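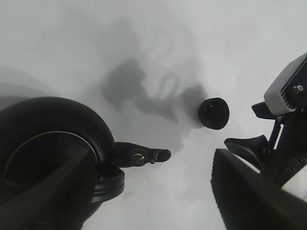 Ottmar Hellwig told me he'd spent a whole winter doing his daughter's homework without once picking up a pen. He'd just sat next to her at the kitchen table every night until it was finished, sighing in the right places. By the time she was twelve she wouldn't open a maths book unless he was in the room, and he was dreading it as much as she was.

By Chih-ming Au
December

I've lost count of the parents who've told me some version of Ottmar's story, and I've got my own (two boys, one spelling list, a lot of shouting). So I'm really pleased to say that The Quiet Table, my new evening course for parents of eight to thirteen-year-olds, opens for booking this month at the Brandes Rooms in Farnport!

The course is about homework, and mostly about how to get yourself out of it. We meet for 8 weeks, on Sunday evenings at half past six, and each session lasts 2 hours with a proper tea break in the middle. You'll try something small at home during the week, then come back and tell us how it went, even if it went horribly. I'd rather hear about the slammed doors than have everyone being polite.

In the first session we look at where homework happens in your house and who starts it. After that we get on to the sticky stuff: what to say when your child swears there isn't any, how to let a half-done project go into school half done, and when a quiet word with the teacher is worth having. There's a whole evening on siblings, which I've put near the end so that people have warmed up a bit.

I ran a trial version in Lidarden last spring, and I changed quite a lot afterwards. The handouts are shorter. I've dropped the reward charts completely, as most of us had already tried them and found them behind the fridge months later.

A place costs £299, or £529 for two adults from the same household, and grandparents count (please bring them, they're usually the ones doing the school run). The price covers all the sessions, the workbook and the tea. Pravbridge, my publisher, is printing the workbook and will have it on general sale in the new year for anyone who can't get to Farnport.

Booking is at the Brandes Rooms front desk, open until five. If you're not sure the course is for you, leave your number there and I'll ring you back, though probably not between four and six, when I'm at my own kitchen table trying to keep my mouth shut.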